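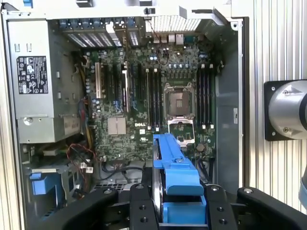 Taking Apart and Documenting a Dell Desktop Tower

Nazma Dewan
Hardware Basics, Rambridge College
March 2025

1. Aim

The aim of this project was to open a used desktop tower, identify the main parts inside it, and decide which parts could be kept for the spares shelf. The second aim was to write notes that next year's group can follow. The course started in September with theory only, so this was the first time most of us worked inside a full-size case.

2. Equipment

The tower is a Dell with a green motherboard. It came from the Naten office in a batch of old machines. I used a Phillips screwdriver, a wrist strap, a soft brush and small plastic bags for screws. My notes were kept on the standard Ranjbar worksheet, which has one line per part.

3. Layout of the case

With the side panel off, most of the board can be reached without removing anything else. The power supply is a silver metal box along one side of the case. It has a black label with the regulatory markings. I didn't open the power supply and it should not be opened by students.

The CPU socket is near the middle of the board. There was no processor in it, and the load plate was open. The pins in a socket like this bend easily, so the first job in any future session should be to fit a socket cover. We didn't have one that matched. There are memory slots on both sides of the socket, with white clips at the ends. The chipset has its own square heatsink, close to the Dell lettering on the board.

The expansion slots are a mix of types. There is a white PCI slot and a row of black PCI Express slots. I had expected the older PCI type to be missing from a board like this. The slot covers are on the rear wall, next to the mesh grille, with the USB and network ports beneath the grille.

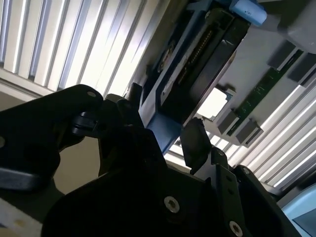
4. Handling parts

Blue is used in several places for things meant to be moved by hand, such as latches and tabs. This helped a lot. Parts with a blue plastic frame should be held by the frame. Keep fingers and tools off the gold-colored pins in the connector, and don't lay the part down with the connector against the bench.

Going through the case and filling in the worksheet took me about 55 minutes. The longest job was matching names on the worksheet to the real parts.

5. Problems

The worksheet has no line for the chipset heatsink, so I wrote it under "other." Two terms, "slot" and "socket," were also mixed up on the sheet. I corrected them on my copy.

6. What to keep

I recommend keeping the case and board together as a teaching unit. Memory and a processor can be bought later from Clultby if the class wants to try a full build. The power supply needs to be tested by the lab technician before anyone plugs it in.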